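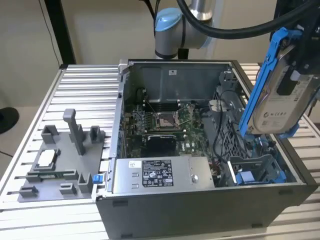

A computer with its side off. The silver thing in the blue holder is the hard drive.

What's inside a computer? Lots! The big green board is the motherboard — everything talks to everything else through it. Memory sticks stand in long slots. They're quick, but they forget it all when you switch off.
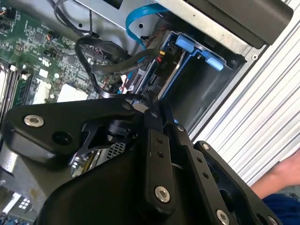 So you need a hard drive too. It keeps your games and pictures safe, even with no power. Inside are shiny discs that spin realy fast. One drive can hold 1000 films, or almost 400 big games. Clever!

Wires next. Some carry power, some carry data. Dont ever open one that's plugged in — ask a grown-up.
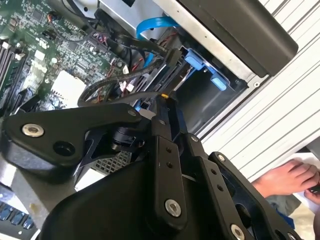

Green motherboard, black cables. Can you spot the thin red wires?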